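3.4 Making up the mattress and folding on it

The Feltena fitted sheet can go on as soon as the mattress has rested flat for 18 hours. Keep the Lerkus care card (part no. 1194) for wash settings.

1. Find the corner with the sewn-in tag. It goes at the foot, on the left.
2. Pull the elastic under that corner, then do the corner diagonally opposite.
3. Fit the other two corners. Lift the mattress edge with one hand – do not drag the sheet by its hem.
4. Smooth from the center toward the sides. Shallow creases are normal with a new sheet and do not mean it is the wrong size.

Note: The made-up mattress can be used as a folding surface. Put bags and small items toward one side before you start.

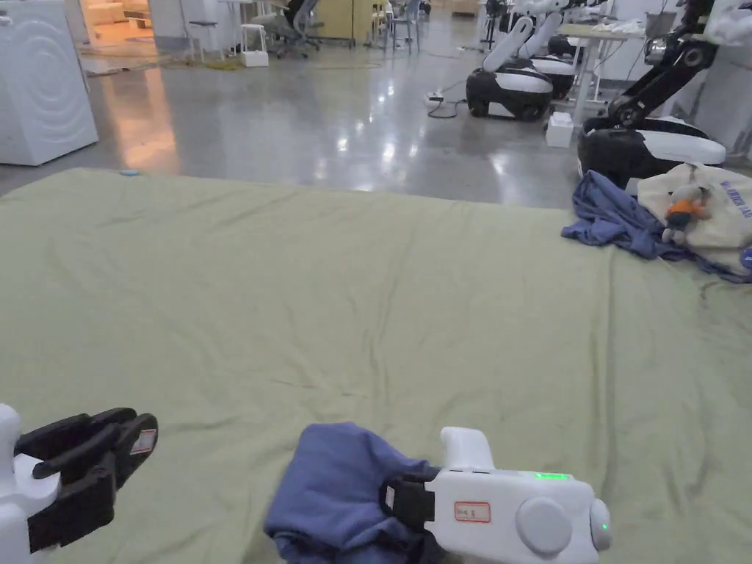 Fig. 3. Green fitted sheet in place, with blue clothing and a canvas tote bag on top.

5. Lay one garment at a time on the sheet and straighten the sleeves or legs.
6. Fold the long sides in, then fold from the bottom up.
7. Move finished pieces to a shelf or basket. Do not stack them on the mattress overnight.

Caution: Check pockets for caps, clips and pens. Ink will not wash out of the Feltena fabric.

Caution: Do not iron on the mattress, even with a towel underneath. The foam can scorch.

For replacement sheets, see section 3.7.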